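Household Surfaces and Small Storage
Handout 6: Printed marble, papered walls, and where the screwdriver goes
Instructor: Noura Chidiac
Revised 5/23/21

Last session we got as far as veining before the fire drill, so we pick up there. If you missed it, borrow notes from Do-yoon Ma, whose handwriting can be read.

1. Printed marble

Real marble has veins for geological reasons. Printed marble has veins where somebody in a pattern office put them, and the pattern office gets tired. The repeat is the first thing to look for in any printed stone. Get down near the surface, pick a vein with a memorable shape, and go looking for its twin. On the Bumen sample roll the repeat is long enough that most of you gave up. On the Moon roll it is short enough to make you seasick.

Green is the hard color. Gray marble print can pass for a kitchen. Green marble print announces a hotel lobby, and then you have to decide whether to argue with it. A second vein color, usually some kind of yellow or ochre, gives you something to match to. Use it. The students who did best on the February assignment took one minor color from the surface and repeated it in a single object. The students who did worst repeated it in eleven.

Gloss: a glossy top shows every crumb. This is either a defect or a cleaning schedule.

2. Pattern next to pattern

The textbook says one busy surface per corner. The textbook was written by a man with beige walls, as the author portrait confirms. Two busy surfaces can share a corner if they differ in scale and in kind. Large flat flowers against fine veins will hold. Small flowers against fine veins turn to soup. Geum-ok Yeo's corner for the Brimstead project used large flowers on all sides and got 409 words of comment from me, most of them kind.

Watch the seam. Where two patterned surfaces meet, the eye wants a rest, and a plain strip of metal or painted wood gives it one. Do not paper over the strip. Chang-ho Yeo papered over the strip.

3. Bins, tools, and things with buttons

A parts bin is sized for parts. Once a long tool goes in it, you own a bin with a handle sticking out, and people catch their sleeves on it. Screwdrivers want a rail or a drawer. If they must live in a bin, give them a deep one and stand them all the same way up.

Label slots are for labels. I realize this sounds obvious. Of the bins handed in this term, most had a lovely molded slot with nothing in it, and one had a slot containing a gum wrapper.

Calculators, staplers and the like belong to a class I call desk orphans. They are used twice a day and live nowhere. A retro calculator is worse, being pretty enough that its owner will defend leaving it out. Fine. Leave it out, but square it to an edge.
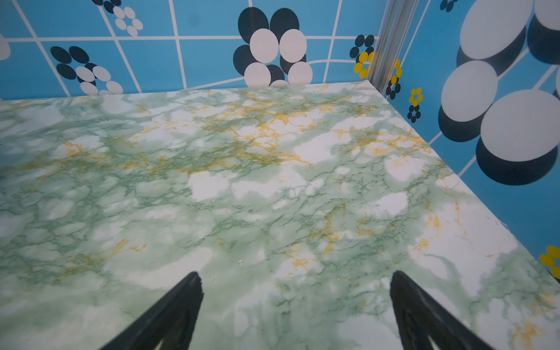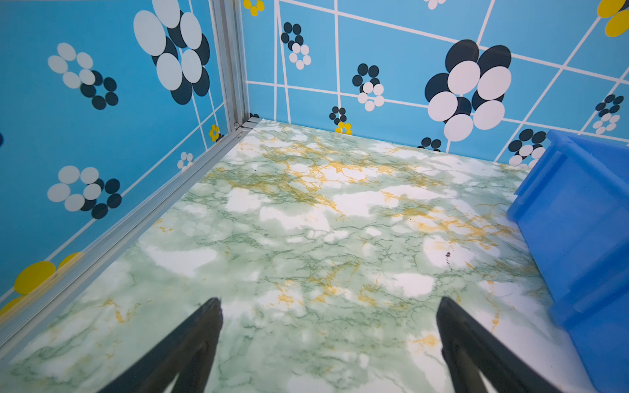 Marble print and flowered blue walls in each of the four.

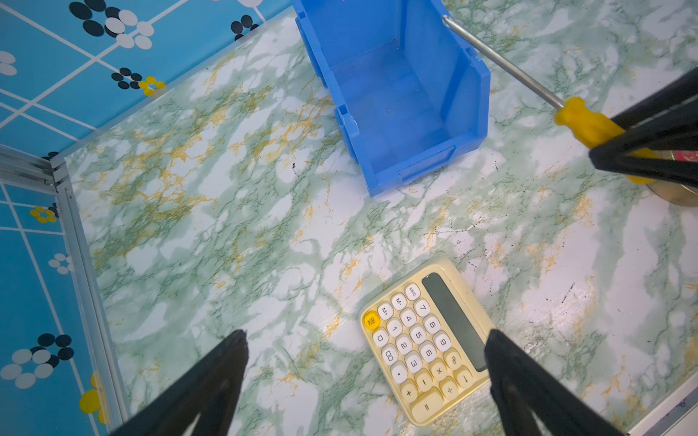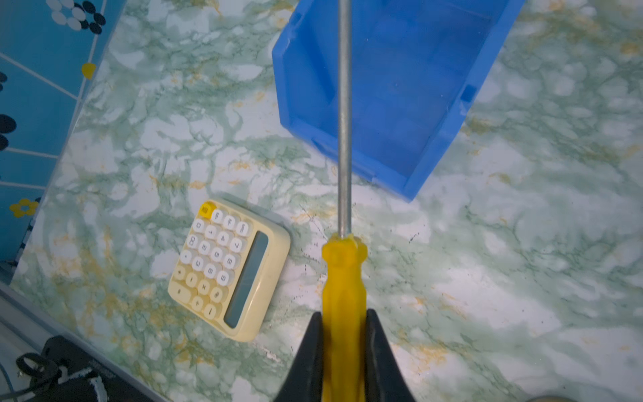
4. For next time

Read the Veretti chapter on edges, skipping the part about grout. Bring one object from home with no fixed place to live, small enough to carry on a bus. Yatziri Aguirre has already asked whether a sewing machine counts. It does not.

Write one page on a corner you use every day: what the surfaces are, which one you would keep, and where the tools end up at night as opposed to where you tell guests they go. Handwritten is fine. Leave it in the tray outside room 339, the one marked IN. The other tray is also marked IN, but it belongs to Accounting.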